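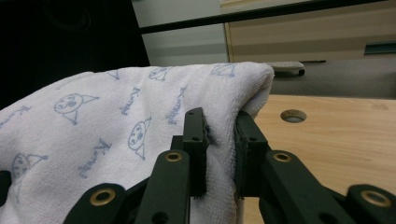
White terry towel with the cat face print in pale blue-lavender.

Trikudora Printed Hand Towel

Product code: 1273
Sold singly or in packs of 3

The Trikudora is an everyday hand towel for bathrooms, cloakrooms and children's rooms. It is cotton terry, looped on both sides, with a hanging loop sewn into one short end.

Choosing a towel by use

Hand towels get more use than bath towels and need washing more often, so most households want at least two for each basin. For a family bathroom we suggest a pack of 3 – one out, one in the wash and one in the cupboard. For a swimming bag, look at the Poirier instead. It is a flat weave, takes up less room and dries faster on a line.

If you want a plain towel to go with a print, the Vitton range comes in white, stone and navy and is the same length.

Before first use

Wash once on its own at 40 degrees. New terry sheds a little lint and will not take up water well until it has been washed. Leave out fabric softener, which coats the loops.

Washing and drying

Machine wash at 40 with similar colours. Do not bleach. Tumble dry on low or line dry, and give the towel a good shake while it is damp to lift the pile. Do not iron over the print. If a loop pulls, snip it level with scissors. It will not run.

Delivery and returns

Orders placed before noon leave our Trukcombe warehouse the same day, Monday to Friday. Unwashed towels can be returned within 19 days in their original band. Packs must come back complete.

Stock note, Thu 16 July: single towels are in stock. Packs are low and the next delivery is due in November – you can still order singles in any number.

Trade orders

Nurseries, guest houses and salons can buy in bulk up to 1000 towels. Write to Beverley Inskip in trade sales with the quantity and delivery postcode. Samples are charged at the single price and taken off your first order.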